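Registration Opens for Flunar Workshop on Efficient Learning Systems

Garrido Institute to host 68 papers and two tutorial tracks in October

The Garrido Institute for Computing today opened registration for the Flunar Workshop on Efficient Learning Systems, to be held at its north campus in October. The program covers training methods for small models, memory use during inference, and the study of learning under limited data.

The program committee accepted 68 papers for presentation, including 14 as full talks. The remainder will be shown in poster sessions, which open each day at 1:30 p.m. Attendance is limited to 500 people, and students enrolled in a degree program may register at a reduced rate.

"Many of the groups submitting work to Flunar operate with modest computing budgets," said Leire Arrieta, general chair of the workshop. "The papers selected show how much careful measurement can contribute to the field."

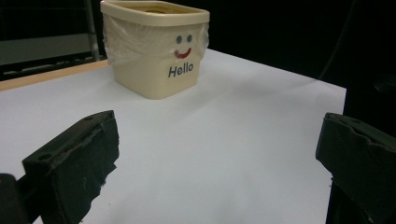 A cream-colored plastic tub with a smiley face on the front.

Florencio Bermúdez will deliver the opening lecture, on pruning methods for recurrent networks. Soledad Tejada will lead the tutorial track for new researchers, and Donal Noonan will lead a second track on reproducible experiments. Tutorial places are assigned in order of registration.

Tesetti, a maker of scientific software, is supporting travel grants for 18 students. Applicants must submit a one-page statement and a letter from a faculty adviser. Grant decisions will be sent by email before the early registration period closes.

Accepted papers will be published online by Dreltach Press at no cost to readers. Authors retain copyright in their work.

Media inquiries: Marcelino Bustamante, Office of Communications, Garrido Institute for Computing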